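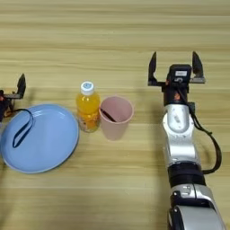
Fletcher Kereama wrote in this morning to say the new Flultero installer finally runs on his old Windows 7 laptop — no internet connection needed once you have the file. He's had it open all day with two messaging apps and a card game, and it hasn't crashed on him yet.

So I grabbed it too! For anyone who missed the last post, Flultero is the little Android emulator from Stilldale, and the offline version went up on 23 February 2024. The download is 800 MB (the old one was 600, so clear some space first) and it works on Windows 7, 8.1 and 10. Mine took ten minutes to set up, mostly because I forgot to turn on virtualization in the BIOS, again.

What I like: the keyboard mapping is way easier now, and you can pick your screen size before the first launch. What I don't like is the toolbar, which still covers the back button in full screen.

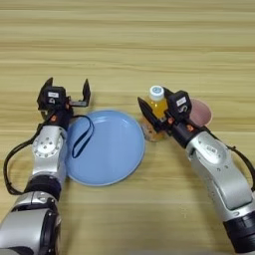 *Light wooden tabletop*

Stilldale says a toolbar fix is coming in May. I'll post the new link when it's up.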